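**Cemetti Expands Bottle Cap and Small Plastics Collection to All Doucette Offices**

*For release in July*

DOUCETTE. Cemetti, the property management company responsible for 59 office and mixed-use buildings in the Doucette area, today announced that its small plastics collection program will be extended to every building in its portfolio. The program was tested over the past year at 52 tenant offices in the Onder district and will now be offered to 391 tenants at no added charge.

Caps, lids and other small plastic pieces are often lost during ordinary sorting. They fall through the screens used at many recycling facilities and are sent to landfill with broken glass and grit. Under the Cemetti program, tenants keep these items apart from general office waste and place them in a separate container, which building staff empty on the same schedule as paper and cardboard.

"Our tenants asked for a simple system that does not change the way people work," the company said in a statement. "The Onder test showed us which parts of the plan were easy to follow and which needed to be rewritten. The signs, for example, were too long, and they have been replaced."

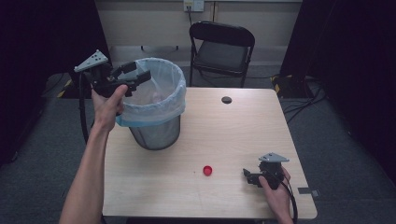
Participating offices will receive a starter kit prepared by Wello, the company's supplier of waste and janitorial products. Each kit contains a countertop container, a set of printed labels and a one-page guide for kitchen and break room walls. Wello will deliver 600 kits before the end of the summer, with the remaining stock held at the Onder service desk for new tenants and for offices that occupy more than one floor.

Existing desk-side wastebaskets will stay in place and will continue to be lined and emptied by the evening cleaning crews. Tenants are asked not to put liquids in them and to rinse any bottle before it goes into the recycling bins by the elevators. Caps may be of any color. Metal caps, corks and pump tops are not accepted at this time, although Cemetti is in talks with its hauler about adding metal caps next year.

Collected material will be weighed at the Onder loading dock and transferred to a regional processor that handles rigid plastics. Cemetti will share weight totals with tenants by building every quarter. Totals for individual offices will be provided only at the tenant's request.

The rollout will begin with buildings on the north side of Doucette and move south. Property managers will contact each office to confirm a delivery time and the number of containers required. Offices that took part in the test do not need to register again, but they should discard the earlier signs once the new ones arrive.

**About Cemetti**

Cemetti manages office and mixed-use properties in Doucette and the Onder district. Its services include building maintenance, cleaning, waste collection and tenant support.

**Media and tenant inquiries**

Cemetti Tenant Services, Onder service desk, open from 8 a.m. to 5 p.m.

###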